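Keeping to the path

The robotics club at Plesum Technical College has four years of work behind it and one vehicle to show for it. The vehicle is called Deva. It began as an indoor machine following black tape, and for its first two years it did little else. The present group of students asked to take it outside, and the college agreed on condition that a supervisor walked within reach of the stop button.

The task they set is narrow. Deva must travel along a paved path without human steering, stay clear of the verges and stop at a marked point. The regional student trial, the Trarnetti Run, uses the same task over a longer course. Teams may use cameras and wheel sensors. Satellite positioning is allowed for logging but must not feed the steering.

Most of the club's effort since Easter has gone into the software that decides which parts of a camera image are path and which are not. The first version looked for painted edge lines. It worked in the college car park and failed on the first country route the students tried. 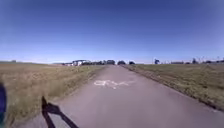
Segmentation, the sorting of each pixel into a class, replaced the line finder in May. The students labelled 313 images by hand, using three classes: path, verge and everything else. After duplicates were removed, 298 were left for training. The asphalt here has no edge lines, so the boundary has to come from the change between grey surface and grass, and on the right from the darker strip of soil and low plants. The worn bicycle symbol is labelled as path. So is the ground under the robot's own shadow, which an early model treated as an obstacle whenever the sun was behind the vehicle.

Steering is handled separately. The software finds the middle of the path at several distances ahead and fits a curve through those points. Near points count for more than far ones. A wheel controller written by last year's group turns the curve into left and right motor speeds. It has been left alone apart from a lower limit on acceleration, added after the battery tray came adrift.

Each outdoor session produces a log of images, motor commands and stop events. The club reads these back in the workshop the same evening, with the video slowed to a quarter speed. Any stop is given a cause before the code is changed. Low sun accounts for almost 33 per cent of the entries so far. Loose connectors come next, and the Pasaribu motor boards have been rewired twice.

The remaining work is on junctions. Where a side track joins, the fitted curve tends to drift towards the wider opening. One pair of students is testing a limit on how fast the estimated path width may change. Another is adding junction images to the training set, which is slower and needs more labelling. Both versions will be run on the same route in August, and the club will enter the trial with whichever gives fewer stops.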